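Section 6: Setting up the finger pads and doing your first practice pick

By now you should have a gripper body with both linkages bolted on and nothing rattling. If something rattles, go back to Section 5 and do the pivots again. I'll wait. I skipped that check on my first Hetar build and spent an evening hunting for a click that was one loose screw.

This part covers the pads, the squeeze adjustment and a first go at picking up something soft. You'll be working by hand the whole way through, so leave the arm parked and switched off.

What you need on the bench

Two finger pads (the blue ones from the Prultell parts bag)
The small hex key
A pencil
A few bits of laundry, socks especially

Fitting the pads

1. Open the linkages all the way. They should stay open on their own.

2. Slide a pad onto the left fingertip until it seats. It's a snug fit and you may need to wiggle it. Please don't use pliers! I chewed up a whole set that way.

3. Do the same on the right.

4. Close the fingers slowly and look at the pads edge-on. You want the faces to meet flat. If they touch at the top first, loosen the upper pivot screw on the side that leans, nudge the pad, and tighten again.

5. Mark the pad position on the linkage with the pencil, so you can get back to it next time you swap pads.

Note: Shufen Li built hers with the pads swapped left for right and it works fine, so don't panic if you mixed up the bags.

Setting the squeeze

6. Find the adjuster screw inside the body and back it all the way out. This is your lightest squeeze.

7. Turn it in 6 half turns. That's my starting point for clothes. Shufen likes 10, but she mostly picks up towels.

8. Open and close the gripper 20 times. New pivots loosen up a little as they bed in, and it's much nicer to find that out now. Check your pencil marks when you're done.

CAUTION: Keep your fingertips out of the linkages while they're moving. They close like scissors and they will find the soft bit of your thumb.

CAUTION: Don't turn the adjuster past the point where it gets stiff. There's a plastic nut behind it (the Hiratetti version has a metal one, lucky you) and the plastic one strips.

First practice pick

9. Drop a few pieces of clothing on the work surface. Let them land how they land, overlapping is good. Flat, neatly folded things are weirdly hard and you'll only get discouraged.

10. Hold the gripper over a sock with one pad on each side of it, and come straight down.

11. Close until the fabric bunches up between the pads, then stop and have a look before you lift anything.

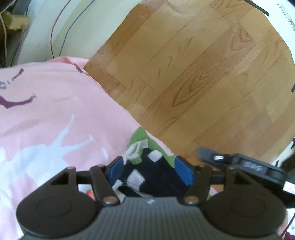 Figure 6-1. Step 11: blue pads on either side of the sock, fabric bunched at the top.

12. If the squeeze looks good, lift a few inches and hold. If the sock slides out, give the adjuster one more half turn and go back to step 10.

13. Once socks feel easy, try a T-shirt. Grab it by a wrinkle, wherever there's a nice fat one. Going for a flat stretch of cloth mostly gets you pads skating over the top.

Note: Loose cables near the work area will get picked up sooner or later. Mine have gone for a ride along with a sleeve more than once. Tape them down or push them well back before you start doing longer runs.

If it isn't going well

Pads twist when they close: the lower pivot is too loose. Tighten it until the linkage just starts to drag, then back off a hair.

One finger lags behind the other: there's probably lint in the joint. Pick it out with tweezers, and go easy on the oil or you'll be wiping spots off your shirts. Ask me how I know.

Pads feel slick: wipe them with a damp cloth and let them dry before the next pick. Iida Jääskeläinen does hers before every session, and her pads have lasted since October.

When you can do ten socks in a row without a drop, write down your adjuster setting and go on to Section 7, where we mount the gripper on the arm.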